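Sesia (insertion method)

Sesia is a method for teaching a robot arm to place small parts into close-fitting pockets. It combines a short set of human demonstrations with a correction step that runs during the last part of each motion. The method was developed by Aslı Oral and Min-kyu Seok and was first tested on the Tostosar task board, a flat plate with part holders and square pockets. It is usually grouped with residual learning methods, in which a learned correction is added to the output of a simpler controller.

Background

Placing a part into a pocket is hard for a robot when the gap between the part and the walls is smaller than the error in the robot's own position estimate. A camera fixed above the workspace can find the pocket, but the gripper often blocks its view at the moment of contact. A wrist camera keeps the fingertips in view throughout the motion. Its drawback is that the held part may hide the far edge of the pocket.

Earlier work handled this by search. The robot pressed the part lightly against the surface and moved it in a spiral until it dropped in. Spiral search is reliable on hard, flat surfaces but slow, and it tends to fail where a pocket has a raised rim, as the part can catch on the outside of the rim and tilt in the grasp.

Method

Sesia splits the task into two phases. In the first, called the carry phase, a base policy trained on demonstrations picks up the part and brings it to a point above the pocket. The base policy takes wrist camera images and joint positions as input and outputs a target pose for the gripper.

The second phase begins when the estimated height above the rim falls below a set threshold. From that point a smaller network, the residual, adds a correction to each target pose. The correction is limited to 2 millimeters in any direction. It is computed from the wrist image and from the force measured at the wrist. The limit keeps the residual from undoing the base policy when the image is poor, for example under glare.

The base policy is trained first and then frozen. The residual is trained on recordings in which the starting pose above the pocket was shifted on purpose and a human operator steered the part back. Pushing failed attempts through to the end was found to add little, and these recordings are dropped before training. The released training set holds 206 demonstrations, of which 35 are correction recordings.

Task board

The Tostosar board was designed by Mererid Prosser for repeated trials without manual setup. After a successful placement the arm lifts the part out of the pocket and returns it to its holder, so that the same board can serve for both directions of the task. Cubes are used as the main test part, as a cube can be grasped on either pair of opposite sides and its rotation in the pocket is easy to check.

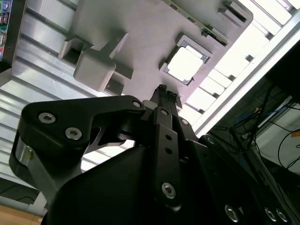 Alignment between the fingertips and the board is the main source of error in the carry phase. The base policy predicts position in the camera frame, and a small tilt between the camera and the wrist carries over to the fingertips as a sideways offset. Recordings therefore include poses between the two ends of the motion as well as those at the holder and the pocket. With the ridged tips just below the lower edge of the plate, the gray cube in its raised holder lies on one side of them and a square pocket with a raised rim on the other, and a single image gives the network both the part and a possible target. Seok has described such poses as the most useful for checking calibration. Bright surfaces inside or behind the board can shift the apparent edge of a pocket, and image brightness is varied at random during training to reduce this effect.

Results

In the original tests, the base policy alone failed mostly by landing the cube on the rim. Adding the residual removed most of these failures. The 17 that remained were sorted by cause. Most began with a poor grasp at the holder, which the residual cannot repair because it acts only near the pocket. The others followed sudden changes in room lighting.

Limitations

The method assumes that the board does not move during a trial. It has no means of detecting a dropped part in the carry phase, and the arm will complete the motion with an empty gripper. Seo-ah Pyo and Ye-seo Myung later proposed a grasp check based on finger width, released as part of the Sikum toolkit. Round parts have not been tested with the published residual.

See also

Residual policy learning
Peg-in-hole assembly
Visual servoing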